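# The Drawer Under the Desk

At the Weston offices of Lililley, a furniture maker with 81 employees, the shared desk arrived gradually. Departments that once assigned every seat now rotate their staff through a smaller number of white workstations, each with a keyboard, a chair on casters and one drawer. Management expected complaints about noise. The complaints it received concerned the drawers.

"People had treated them as attics," said Mārtiņš Lill, who oversees the company's interiors. Spare shoes, winter gloves and lunch containers had settled in over the years, and few of them had an owner who could be found by January.

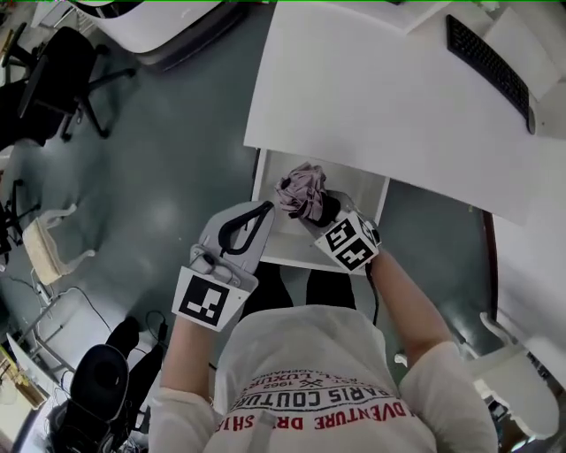

Lill's policy is brief. A shared drawer is cleared at the close of each day, and whatever is soft goes first. Scarves, pouches and folding umbrellas take up more space than their owners suppose, and they conceal the smaller items beneath them. A single crumpled piece of pink and purple fabric, lifted out of an otherwise mostly empty white drawer, makes his point well enough -- the eye goes to it before anything else. Staff are asked to pull the drawer fully open, remove the contents by hand or by tool, and wipe the base before closing it.

The items need somewhere to go. Dwayne Ostrowski, a designer with the Kasprzak studio, was engaged to plan the storage wall, and he argued against a row of identical lockers. His preference was for a tall unit with compartments of several sizes, part open and part behind doors. Patterned glass softens the view of what is inside and still admits light.

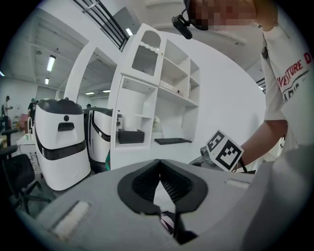 *Tall white shelving with open cubbies and a ribbed glass door panel.*

Ostrowski advises leaving 30 percent of any open shelving unfilled. Clients resist the figure, he said, and then call him on a Tuesday some months later to ask for a second cabinet. The Hanedar line, which he specified for an earlier project, offers shelves that can be moved without tools.

Lililley reviews its drawers twice a year. The last review covered 96 of them, and 2 were found locked, with no key on record.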